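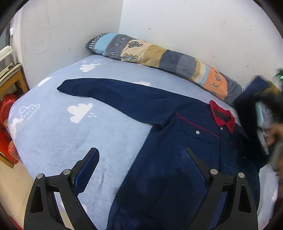

Why fold a work jacket at all, a student in the back row once wanted to know, when it will be on somebody's back again before breakfast? Couldn't it just go over a chair?

It was a fair thing to ask, and we have kept it at the head of this chapter ever since the first Osetholm edition, where it got a much shorter reply than it deserved.

Chapter 9
Folding and Storing Work Clothes

By now you have sorted, washed, dried and (in Chapter 8, with a good deal of steam and perhaps a little grumbling) pressed a whole range of garments. You will have noticed that work clothes behave differently from everything else in the basket. They are cut roomy. They have flaps, plackets, snaps and piping, all of which like to make a ridge exactly where you had hoped for a flat surface. And there are usually a lot of them! The laundry room at the Prolitz training center, which we will visit several times in this part of the book, sends out 275 jackets and shirts in an ordinary week and 415 in February, when the winter crews are on double shifts, and every one of those pieces is folded by hand by somebody standing at a table.

You won't need a table like theirs. Most people who fold clothes at home do it on a bed, and we think a bed is a perfectly good place to learn, provided you make it first. A smooth fitted sheet gives you a surface with a bit of grip to it, and a pale one is kind to your eyes when you are working with navy or black cloth and trying to see where the side seam runs. Push the pillows and the quilt back against the wall before you start, and give yourself more room than you think you need, especially for long sleeves, which always seem to want another foot of space.

Laying out

Every fold in this chapter begins the same way, with the garment flat and both sleeves drawn away from the body. We call this laying out, and beginners nearly always hurry through it. Take your time here. Smooth the cloth from the middle toward the sides with an open hand, then run your palm down each sleeve from shoulder to cuff. Pay attention to the armpit, where the fabric likes to tuck itself into a small corner that you will not notice until it shows up later as a lump in the stack.

Collars deserve a minute of their own. On uniforms the collar is often a different color from the body, and it is the part people see first when they open the closet, so decide early whether you want it standing open or closed and then treat the whole pile alike. Snap the top snap or button the top button if you are closing it. Leave pocket flaps fastened and lying flat, and do check inside the pockets, even if you are sure you checked before the wash (we have found pencils, hex keys and once, memorably, most of a sandwich).

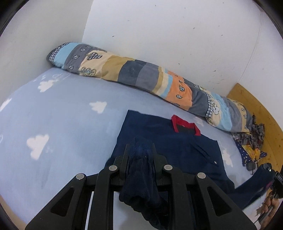
Photo: Jellia Schoolbooks picture library, 23/10/2025

A navy shirt with a red collar makes a pleasant practice piece, as the contrast helps you find the center line of the neck at a glance. Short-sleeved or long, the method is one you will know by heart after a few tries. We teach it in 6 steps, beginning in Section 9.1 with the polo shirt and going on to the lined jacket in Section 9.3, where the extra thickness calls for a looser second fold.

What you will need for this chapter

Two or three clean, fully dry tops, at least one of them with a collar
A made bed or a large table
A shelf, drawer or box to put the finished stack in
Your notebook from Chapter 8, with the pressing chart

Before you go on

Find a work jacket or uniform shirt in your own home and lay it out as described. Don't fold it yet. Walk to the foot of the bed, look at it from there, and write down any place where the left side and the right side don't match. Bring your notes to class; we will use them in the first exercise of Section 9.1.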